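Data & Tools > Robotics > Dataset Cards

25 February 2024
by the Plavico data desk

# Plavico Fruit Tidy, v4

Two-arm tabletop set. Fruit goes on a dish, fruit comes off a dish. Meant as a small honest test of one question: can a cheap pair of arms do a kitchen chore yet. Short answer, sort of, if the chore is tiny and you have all afternoon.

## What's in it

- 700 episodes, teleoperated, both arms logged
- 200 more held back for eval, please don't train on them
- views: fixed scene camera plus wrist cameras
- joint positions, gripper opening, timestamps, one line of task text per episode
- success flag, set by hand

v3 had a clock drift between the wrist streams and the joint log. Fixed. If you still have the November download, throw it out and pull again, patching it is not worth the trouble.

## The task

Task text comes in a few wordings ("put the fruit on the plate", "clear the table", "tidy the fruit"). All mean the same thing to the labeler: loose pieces end up on the dish and stay there. Either arm may do it. Handing over between arms is allowed but rare.
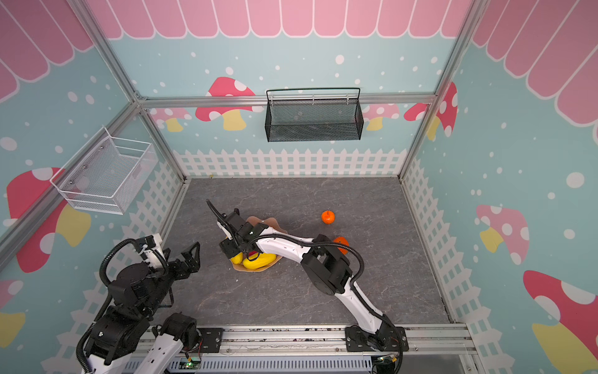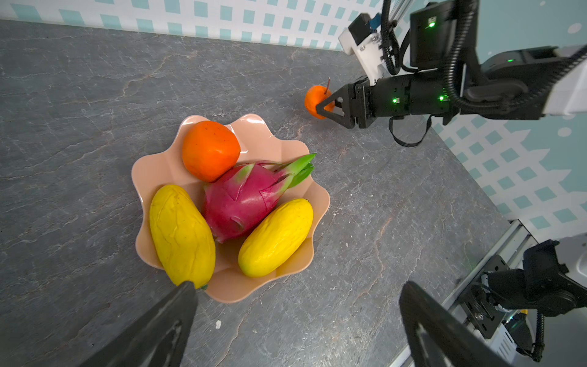

Grasping is the part most people ask about and it's the part that goes best. Policies trained on the full set get hold of most things after a retry or two. Placing is worse. Once a dish already has a dragon fruit and two long yellow pieces on it, like the one with the persimmon, there isn't much flat left for a small orange one, and the policy likes to let go on top and hope. Then it rolls. A person would nudge the pile over first. We recorded some nudging but not enuogh of it, and nothing we trained picked it up.

## So can it do chores

Baseline runs, same enclosure, same fruit:

- one loose piece, dish mostly clear: fine, slow
- two loose pieces: usually gets the first one, then dithers
- full dish: poor
- dish moved to a corner: poor, arms get in each others way

Kofler ran the set on their own cell and saw the same order of difficulty. Their lighting is flatter so don't compare the raw scores. Trovon wants it for a packing line, sorting into trays. Our feeling is not yet. A line needs the boring cases right all day and we still lose a piece in those.

Nothing in here tells you about washing, peeling, wet hands, bags, drawers, or a person reaching in. Please don't cite it for "household readiness".

## Known problems

- 7 episodes have a frozen wrist view near the end, listed in bad_eps.txt
- success flag is strict on rolling: touching the rim counts, resting against the outside doesnt
- wall print is busy and some policies latch onto it. Crop or augment
- elbow hides part of the floor in the fixed view in a lot of episodes. Use the wrist streams too

## Loading

Reader is in tools/. Works with the Zornbridge loader, set the action space to joint, not cartesian. Cartesian export is planned, no date.

## License

Research use. Ask first for anything commercial.

---

Comments (4)

**gripfail**
does the eval split have the same fruit as train or new ones? card doesn't say

**plavico-data**
Same fruit, new layouts. Will add to the card.

**mk_bench**
Can confirm the wall thing. Random crops got me most of the way, hue jitter made it worse because the policy started mixing up the yellow and orange pieces.

**slowhands**
Would really like more of the nudging episodes, even a small add-on pack. Placing on a full dish is the whole problem for us too.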